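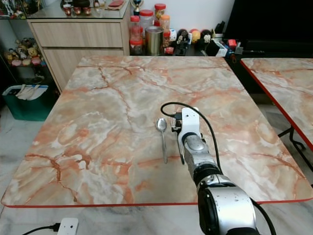 Makis Drakos wrote in to say that the table top has to sit loose for a full night before you tighten anything, and that my first version of this guide skipped it. He's right, I did skip it, so it's step 2 now. Thanks, Makis!

Section 3: Putting the top on the Zarenico base

By now you should have the four legs standing and the crossbars in (if you don't, go back to section 2, I'll wait). I've put together a fair few of these and the top is the part I like best, mostly because it starts looking like a table.

1. Lay a blanket on the floor and put the top on it face down. Get a second person for this. Styliani Vasilakis helped me with mine and we still bumped the doorway.

2. Set the base on the underside and drop the bolts in by hand, just a couple of turns each. Leave it overnight. The parts come out of the box a bit tight and they need time to settle.

Caution: no power driver here! The inserts are soft and once you strip one you're ordering a new set from Imar, and mine took until September to show up.

3. Next day, snug the bolts up with the hex key, going corner to corner like you would with a car wheel. I stop when the key starts to flex a little.

4. Flip it over, again with two people, and lift from the base, never by the edge band.

5. Check for wobble. Press on each corner. If one dips, turn the foot under it out a bit at a time and press again. My kitchen floor slopes toward the back door (old house), so I had one foot out nearly all the way and it's been fine.

Note: the felt pads go on after you've leveled it. I did it the other way round once and had to peel them all off.

6. Wipe the top down with a damp cloth and a drop of dish soap, then dry it. Skip the spray polish, it leaves a film that shows every fingerprint on a shiny top.

7. Give it a normal day of meals and cups before you decide where it lives. Ours moved about 3 feet closer to the window after one breakfast.
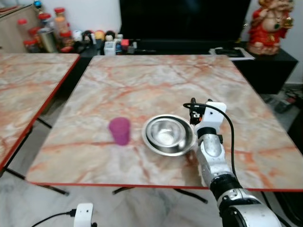 8. Go round the bolts once more after a couple of weeks. Mine had all eased off slightly, the back left one the most. Same hex key, same corner to corner order, and then tape the key to the underside so you can find it next time.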